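Section 4: Setting Up the Rinthorpe Drip Kit for Raised Beds

Read this section all the way through before you cut any tubing. The kit covers one raised bed up to 12 feet long. For two beds, use the Trirnov splitter and repeat steps 5 through 12 for the second bed.

4.1 Before you start

You will need a pair of sharp pruners or a tubing cutter, a bucket, a tape measure and the parts in the kit. No glue or thread sealant is used anywhere in the system.

Check the parts against the packing list. The standard kit contains 37 emitters and 39 hold-down stakes. Two of the stakes are spares.

Lay the half-inch supply tubing in the sun for an hour before you unroll it. Cold tubing kinks when it is forced straight, and a kinked section must be cut out and joined with a coupler.

Caution: Do not connect the kit to a hot water tap or to a line that carries liquid fertilizer under pressure.

4.2 Connecting to the faucet

1. Turn off the faucet and remove any hose or nozzle.

2. Screw the backflow preventer onto the faucet by hand. The arrow on the body points away from the house.

3. Screw the filter onto the backflow preventer, then the pressure regulator onto the filter. If you have the Cargate timer, it goes between the backflow preventer and the filter.

4. Hand-tighten each joint. Do not use a wrench. If a joint drips later, take it apart and check that the rubber washer is sitting flat.

4.3 Laying the supply line

5. Run the supply tubing from the regulator to the nearest corner of the bed. Leave a few inches of slack on every straight run so the tubing can shrink in cool weather.

6. At the corner, cut the tubing square and push it onto a 90 degree elbow until it stops. Bring the line up the outside of the bed and over the top board.

7. Run the line down the center of the bed and pin it with a stake every two feet.

8. Leave the far end open for now.

Note: If the tubing will not go onto a fitting, dip the end in warm water for a few seconds. Do not use oil or soap.
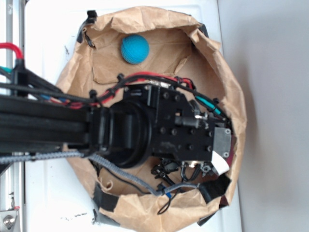 Open paper bag with a blue ball inside.

4.4 Placing the emitters

9. Set your plants or mark where they will go before you punch any holes. Moving an emitter means plugging the old hole with a goof plug, and there are only six in the kit.

10. Punch one hole for each plant with the red punch. Hold the punch straight up and down and twist it slightly as you push.

11. Press the barbed end of the emitter into the hole until it clicks. For tomatoes, peppers and squash, use two emitters per plant, one on each side of the stem and about four inches out. For lettuce and other leafy crops, one emitter between each pair of plants is enough.

12. Where a plant is more than six inches from the supply line, run a length of quarter-inch tubing from a barbed connector and put the emitter at the end of it.

4.5 Flushing and testing

13. Put the bucket under the open end of the supply line. Turn the faucet on halfway and let it run for two minutes, or until the water is clear.

14. Turn off the water. Fold the end of the line back on itself and slide the figure-eight clamp over the fold.

15. Turn the faucet fully on and walk the line. Every emitter should drip at a steady rate. An emitter that sprays is not seated. An emitter that stays dry is blocked and can be pulled out, rinsed and pushed back in.

16. Cover the line with two inches of mulch. Keep the emitters clear of soil.

4.6 Watering times

Start with 30 minutes every other morning in April and May, at 6:00 a.m. if you have the timer. In hot weather, go to 45 minutes every morning. Push a finger into the bed an hour after watering. If the soil is dry below the second knuckle, add ten minutes. Sandy mixes need shorter and more frequent watering than heavy ones.

Clean the filter screen once a month during the season. Owners on well water should do it every two weeks.

Caution: Take the timer, filter and regulator indoors before the first hard frost. Open the end clamp and let the line drain. Frost damage is not covered by the warranty.

For replacement parts, write to Trudy Bright at the Luo parts desk and give the kit number printed inside the lid. Drawings for this section are by Yutong Qiu.

Go to Section 5 for trellis and netting attachments.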